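플루리드우드 게스트하우스 객실 안전 점검표 (5월분)

점검자: 아코수아 드라마니
점검 대상: 본관 2층 11호실, 복도 및 비상계단
점검 시작: 월요일 오전 9시
표기: 양호 / 보완 / 불량

1. 출입문과 피난로

1-1 출입문 자동 닫힘 장치: 양호
끝까지 닫힘. 마지막 한 뼘에서 속도가 조금 빠르나 손 끼임 우려는 크지 않음.

1-2 도어 체인 및 보조 잠금: 보완
체인 고정 나사 하나가 헛돎. 긴 나사로 교체 요청함. 작업번호 1394.

1-3 피난 안내도: 보완
문 안쪽에 붙어 있으나 예전 도면임. 동쪽 계단이 막힌 것으로 표시되어 있어 새 도면으로 바꿔야 함. 영문판도 같이 교체할 것.

1-4 복도 적치물: 불량
린넨 카트가 비상구 앞에 세워져 있었음. 점검 중에 옮겼으나 지난달에도 같은 지적이 있었음. 카트 자리를 바닥에 테이프로 표시하기로 함.

1-5 비상계단 난간: 양호
1905년에 지은 부분의 난간은 높이가 낮아 보조 난간을 덧댄 상태. 흔들림 없음. 도장이 벗겨진 곳은 다음 분기에 처리.

2. 화재 예방

2-1 연기 감지기: 양호
시험 버튼으로 경보음 확인. 먼지 덮개 없음.

2-2 소화기: 보완
압력은 정상 범위. 점검표 꼬리표가 떨어져 나가 지난 기록을 확인할 수 없음. 꼬리표 새로 달 것.

2-3 전열기구: 양호
전기포트는 플레스카 제품으로 통일함. 코드 피복 손상 없음. 받침 아래 그을음 없음.

2-4 멀티탭: 불량
침대 뒤에서 손님이 두고 간 것으로 보이는 멀티탭 발견. 회수함. 객실 청소 때 침대 뒤까지 확인하도록 전달.

3. 전기와 조명

3-1 누전차단기: 양호
시험 버튼 작동. 분전함 안쪽 회로 이름표가 흐려져 다시 써 붙임.

3-2 비상 조명: 보완
정전 상태로 두고 시험함. 켜지기는 하나 복도 끝 한 개가 어두움. 배터리 교체 대상.

3-3 콘센트 덮개: 양호
책상 옆 덮개에 실금이 있으나 벌어지지 않음. 다음 점검 때 다시 볼 것.

4. 창문과 난방

4-1 창문 개방 제한 장치: 양호
두 창 모두 걸림. 왼쪽 창은 뻑뻑하므로 윤활 필요.

4-2 라디에이터 밸브: 보완
손잡이 헐거움. 누수 흔적은 없음. 오녜카 설비에 연락해 둠.

4-3 실내 공기: 양호
상대습도 96퍼센트까지 올라갔던 보일러실과 달리 객실 쪽은 문제없음. 보일러실 건은 별도 보고서에 적음.

5. 벽 부착물과 린넨 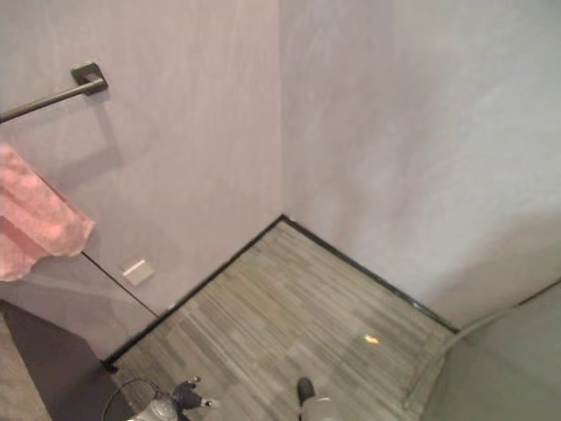
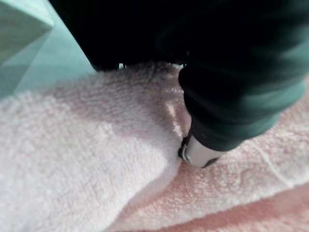 5-1 벽 부착물: 보완
이 항목은 손님이 체중을 싣는 경우를 기준으로 본다. 옷걸이, 거울, 선반은 손으로 아래와 앞으로 한 번씩 당겨 보고, 벽과 받침 사이가 뜨면 보완으로 적는다. 거울 아래쪽 고정구가 살짝 떠서 이번에는 보완으로 둠. 수건걸이는 첫 번째 사진처럼 벽 높은 쪽에 달린 어두운 색 금속봉이고, 키가 작은 손님이 매달리듯 잡기 쉬우므로 앞으로 매 분기 벽 쪽 받침부터 확인하기로 한다. 같은 방식의 봉이 있는 다른 방도 점검표에 줄을 추가할 것.

5-2 린넨 상태: 양호
올 풀림이 길면 손가락이나 발가락이 걸릴 수 있어 폐기 기준을 그대로 유지함. 에라 세탁소에 보낼 자루에는 객실 번호를 적을 것.

6. 조치 사항

피난 안내도 교체, 도어 체인 나사, 복도 비상 조명 배터리는 이번 주 안에 처리.
라디에이터 밸브는 설비 업체 방문 일정에 맞춤.
카트 자리 표시는 점검자가 직접 함. 테이프는 창고 두 번째 칸에 있음.
불량 항목 두 건은 재점검 후 이 표에 이어서 기록.

재점검 의견 (드라마니)
비상구 앞 비어 있음. 바닥 표시 완료. 멀티탭은 분실물 보관함에 넣고 대장에 기록함. 거울 고정구는 아직 부품이 오지 않아 거울을 떼어 창고에 보관 중.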